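# Rodillo pesado Sturnbridge 800 para cuadrados de críquet

Equipo de compactación autopropulsado para la preparación del cuadrado central y de las pistas de entrenamiento sobre hierba natural.
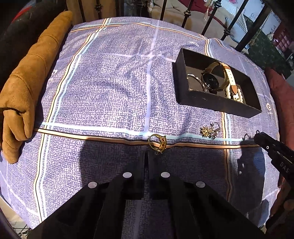
Suha Yammine comenta que, en su club, el bote de la pelota dejó de ser irregular a partir de la segunda temporada con el rodillo, y pregunta si el modelo puede emplearse también en las calles de entrenamiento, donde el suelo es más arenoso. La respuesta del servicio técnico es afirmativa, siempre que se trabaje con los tambores sin lastre y que el contenido de arcilla permita una compactación estable. En suelos muy arenosos el pase de rodillo apenas modifica la dureza de la superficie y conviene revisar antes la composición de la capa superior.

## Descripción general

El Sturnbridge 800 está destinado a clubes, federaciones territoriales y centros educativos que mantienen uno o varios cuadrados de críquet. Consta de 2 tambores de acero dispuestos en línea, con cantos redondeados para evitar marcas en los giros, y un puesto de conducción central desde el que se observan ambos extremos de la pista.

La masa en vacío es de 800 kg. Con los tambores llenos de agua, el conjunto alcanza 1.755 kg, valor adecuado para el trabajo previo a la temporada y para la preparación de encuentros de varios días. El llenado se realiza por tapones laterales roscados y el vaciado, por gravedad, con la máquina estacionada en terreno llano.

## Características técnicas

| Concepto | Valor |
|---|---|
| Número de tambores | 2 |
| Anchura de trabajo | 800 mm |
| Masa en vacío | 800 kg |
| Masa con lastre de agua | 1.755 kg |
| Transmisión | Hidrostática, con inversión progresiva |
| Dirección | Articulada |
| Rascadores | Ajustables, en ambos tambores |
| Freno de estacionamiento | De accionamiento automático |

La transmisión hidrostática permite detener e invertir la marcha sin sacudidas. Este aspecto es relevante en las zonas situadas detrás de las líneas de bateo, en las que una parada brusca puede levantar el césped o formar una pequeña ondulación delante del tambor.

## Recomendaciones de uso

El calendario de rodillado depende del suelo, del drenaje y del número de encuentros previstos. Como orientación general, el fabricante propone lo siguiente:

- **Pretemporada.** Iniciar el trabajo con los tambores vacíos cuando la superficie admita el paso de una persona sin dejar huella. Incorporar el lastre de forma gradual, en sesiones sucesivas y en direcciones cruzadas.
- **Preparación de la pista.** Trabajar a la velocidad mínima, en el sentido del juego, con humedad suficiente en profundidad y la superficie seca al tacto.
- **Entre entradas.** Respetar el tiempo y el tipo de rodillo que autorice el reglamento de la competición. El capitán del equipo que batea debe comunicar su elección a los árbitros.
- **Final de temporada.** Suspender el rodillado pesado antes de las labores de escarificado, resiembra y aporte de tierra.

No se recomienda utilizar la máquina sobre terreno saturado. La compactación superficial en esas condiciones dificulta el enraizamiento y favorece la separación en capas, un defecto cuya corrección puede exigir más de una temporada - y, en los casos graves, la reconstrucción del cuadrado.

## Accesorios opcionales

- Juego de cepillos Jansen para la limpieza de tambores durante el trabajo con restos de siega.
- Rampas de carga Nevberg, compatibles con remolques de plataforma baja.
- Funda exterior para almacenamiento a la intemperie.
- Kit de iluminación de trabajo para sesiones de primera hora de la mañana.

Los accesorios se suministran por separado y pueden incorporarse al pedido inicial o solicitarse con posterioridad.

## Mantenimiento

Los tambores deben vaciarse por completo antes de las heladas; se aconseja hacerlo, a más tardar, en noviembre. Antes de cada jornada procede comprobar el nivel de aceite hidráulico, el estado de los rascadores y la ausencia de piedras o grava adheridas al acero. La revisión anual comprende la sustitución de filtros, el engrase de la articulación y la verificación del freno.

Los recambios se tramitan a través de Oltarov, distribuidor autorizado. Para agilizar la gestión, la solicitud deberá incluir el número de serie grabado en la placa del chasis.

## Entrega y garantía

La máquina se entrega montada y con los tambores vacíos. El precio comprende una sesión de formación en las instalaciones del cliente, dirigida al personal encargado del terreno. La garantía cubre defectos de fabricación y no se extiende a los daños por congelación del agua de lastre ni a los derivados del uso sobre superficies pavimentadas.

Las entidades deportivas pueden solicitar presupuesto por escrito, con indicación del número de pistas, el tipo de suelo y la anchura de los accesos al campo.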